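Vlastimil Oravec
@voravec_bench

Thread on kitchen timers, wooden counters and why I stopped trusting either of them. Long. Mute if you came for bread pictures.

1/ Background. I bake four days a week and keep a log. The log has 927 entries. Each one has a flour weight, a water weight, a room temperature and at least two times. The times were the weakest column for years and I didn't notice.

2/ The old setup was the oven's own timer. It counts in whole minutes and shows no seconds. When you set 30 it displays 30 for the first minute, then drops to 29. So at any glance you have an error of up to one minute, and you don't know which side of it you're on.

3/ For a stew this is fine. For a tangzhong, or for soft eggs, it is a large fraction of the thing you're measuring.

4/ The phone was the next attempt. Accurate, but the screen locks, and my hands are covered in dough. I washed my hands to look at a clock, then floured them again. I did this for most of a winter.

5/ Kristýna Kubíček pointed out that a mechanical dial timer solves the dough problem. True. I tested a dial one against a stopwatch: set to 30 minutes, it rang at 31:12, 28:50 and 30:40 on three runs. The spring is part of it. The other part is that you can't place the pointer on a printed scale better than half a minute.

6/ You're also supposed to wind a dial timer well past the mark and come back for short intervals. The instructions say so in small type. I had never done it. I suspect most people haven't.

7/ So: small digital units. LCD, a few buttons, one coin cell or one AAA. I bought 3 and ran them for a month on the same counter. One from Ginting, one from Trendau, and one from a bin at the hardware store with no name on it anywhere.

8/ Drift first, as people always ask. Over 24 hours against network time, the worst of the set lost two seconds. Quartz is quartz. Do not pay extra for accuracy in a kitchen timer. You already have more than you can use.

9/ What differs is everything else. Viewing angle, button travel, alarm volume, whether it remembers the last interval, whether it counts up after zero.

10/ Count-up after zero is the feature I'd put first. If you're in the other room and come back to a ringing timer, you want to know how late you are. The Trendau does it. The Ginting beeps for a minute and then goes quiet at 00:00, which tells you nothing.

11/ Memory second. I run the same 30 minute rest between folds. A unit that returns to the last set value is one press. A unit that returns to zero is thirty presses on the minute button, or a long hold and an overshoot.

12/ Volume: measured at arm's length with a phone app, so take it as a ranking only. Bin timer loudest, Trendau next, Ginting last. With the extractor fan on high I can't hear the Ginting from the table.

13/ Now placement. This part took me longer than the purchase did.

14/ Most of these come with a magnet, a clip or a folding stand. The magnet wants the fridge or the hood. My fridge is behind me when I work. The hood is warm and greasy, and LCDs darken when they get hot. Mine recovered after cooling but I moved it anyway.

15/ Folding stands are fine until you push a bench scraper across the counter. Then they aren't stands.

16/ Which leaves flat on the wood. No height, nothing to knock over, and you look down at it in the same posture you use for the dough. Monochrome LCDs of this type are usually built to be read from slightly below the perpendicular, so flat is rarely the best angle on paper. In practice you turn the unit until the digits are darkest and leave it there.

17/ On my counter, with the window on the left, the darkest position isn't square to the edge. Nor is it square to anything else. It bothered me for a week.

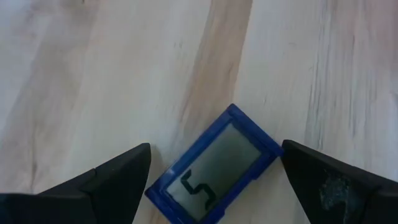

Blue digital unit flat on pale wood, turned to roughly 45 degrees. Note the reflections on the screen.

18/ Reflections are the real limit of the flat position. Any glossy cover picks up the window or the ceiling light. A turn of a few degrees moves the glare to a part of the screen with no digits in it. Try this before you decide the display is bad.

19/ Color is worth a thought too. On blond wood, a white or beige timer vanishes as soon as there's flour down. Deep blue doesn't. Zdeňka Kuruc has a cream one and has swept it into the compost twice.

20/ The counter itself. Pale wood shows dark rings from anything iron and wet. It's tannin in the wood reacting with iron, and it happens faster than you'd think with a damp carbon steel knife. Oxalic acid lifts it. Gloves, ventilation, rinse well, let it dry overnight before oiling.

21/ Not every dark line is a stain, though. I spent an evening sanding one that was plain grain. Wet the spot with a cloth first and see whether the line follows the figure of the wood. If it does, put the sandpaper away.

22/ Oil: I use Drerkico board oil, thin coat, wiped off after 30 minutes (timed). Before that Drorkach, which smelled better and stayed tacky for two days. Anything left lying on a tacky surface will leave an outline – ask me about the rectangle by the sink.

23/ Cleaning the timer. Dry brush for flour, then a barely damp cloth. Never spray it. Water gets in around the buttons and the segments start to ghost. If that happens, take the cell out and leave the whole thing open somewhere warm for a couple of days.

24/ Take the cell out if you're storing it as well. A leaking AAA has ended more of my timers than water has.

25/ Shalini Bhardwaj asked whether any of this changed the bread. The spread in my log for the first rise narrowed by a few minutes. The crumb looks the same to me. The eggs are better.

26/ Next month: ovens, and what the number on the dial corresponds to. I have two thermocouples and they disagree.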